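30/10/2020

**Skolgate workshop opens its sorting tables for the winter season**

Skolgate, the small firm behind the Drelura range of wooden puzzles and table games, is pleased to announce that its packing and sorting room on Marwat Lane will open to visiting groups from next month, and that the first places can be booked from today.

Regular customers will know that every Drelura set leaves us in a plain brown box, with the pieces laid out in order so that whoever lifts the lid can begin straight away. It is a slow way of doing things, and we have been told so more than once, but we are fond of it – and so, judging by the letters that reach us, are the families who buy the sets year after year. Since September we have been trying out a new way of laying out the tables, with everything a person needs for the job kept within easy reach of a chair.

The heart of the new arrangement is the cardboard compartment tray. We had used tins, saucers and the odd egg box over the years, all of which did the job after a fashion, but an open tray with narrow slots between cardboard partitions keeps the small pieces apart and lets you see at a glance what has gone where. Cardboard is light, it is kind to the wood, and when a tray has had its day it can go out with the paper recycling.

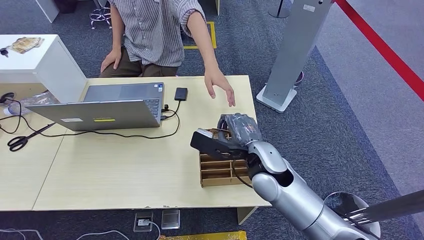
We have also kept the tables themselves simple. A laptop for the packing list, a pair of scissors for string and tape, and a good stretch of clear tabletop to work on will see most people through a morning quite happily. Anyone who has tried to sort small parts on a crowded kitchen table will, we think, understand why we have grown rather particular about this!

Visiting sessions last 2 hours and are open to groups of up to 16, with tea and something from the Galletti bakery next door included in the price of £20 a head. Guests will sort and pack a set of their own to take home, and may choose between the farmyard, the harbour and the new woodland design. Children are very welcome with an adult, and there is level access from the street.

Bookings can be made at the Skolgate shop counter or by post, and groups with particular needs are warmly invited to mention them when they write, so that we can set the room out to suit.

**Notes to editors**

Skolgate has made wooden puzzles and games for 20 years. The Drelura range is sold through its own shop and by independent toy shops. Press visits to the sorting room can be arranged through the shop.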